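Ticket: Cell 2 harness station, stops on connector pick
Site: Surby, board assembly
Raised by: second shift lead
Status: open, waiting on Gestow
Priority: was low, now high

Wed 23 January, start of shift
Cell stopped again on the handover step. Left arm waits for the wires, times out, whole thing parks. Message on the panel just says "grip not confirmed". Cleared it, ran, same again after 7 boards. Day shift had this too but didnt log it, please log it even if you clear it yourselves.

Tried so far:
- restart from panel. No change
- restart from cabinet, full power off. Ran fine till break then back
- swapped to the other tray. No change
- new reel of harnesses from the Domański delivery. Worse if anything

Before tea break
Watched a full run from the side. Right arm picks the connector fine every time. It's the loose ends, they fan out differently on each harness and the left one closes on whatever is there. Sometimes two wires, sometimes none. By hand you'd just run your thumb down the bundle and not think about it. Asked the two who used to do this bench and both said the same, you comb it first. Not written down anywhere, wasn't in the work instruction Gestow were given.
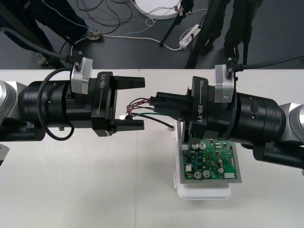 So for now one of us is combing harnesses and laying them in the rack, 30 at a time. Works, stops down to 3 for the rest of the shift. But that is a person back on the job the cell was meant to take off us, and it's a worse job than before. You used to do the whole board, test it, sign it. Now you straighten wires for the next station. People are swapping every hour because of wrists and boredom. Needs to go on the rota properly, at the moment it's whoever is nearest.

After break
Rang Gestow support. They want the logs off the Jultura box, sent. They say raise the timeout. Did that, it just waits longer before stopping. Put it back to what it was.

Also asked them if operators can have the login to re-teach the left pick position. They said not without the course. Course is in June. We have over 2,000 boards to ship before then so that's no good, can production manager chase pls.

End of shift
Leaving it running with combed harnesses only. Do NOT load straight from the bag. Note taped on the panel.

Still open:
- Gestow to come back on the logs
- Domański: can they tie the wires nearer the ends? Email sent, no reply yet
- combing to be added to the work instruction and counted as time, it's not showing on the sheet so the cell looks better than it is
- somebody from the bench to be in the next call with Gestow, they know the harness and we keep guessing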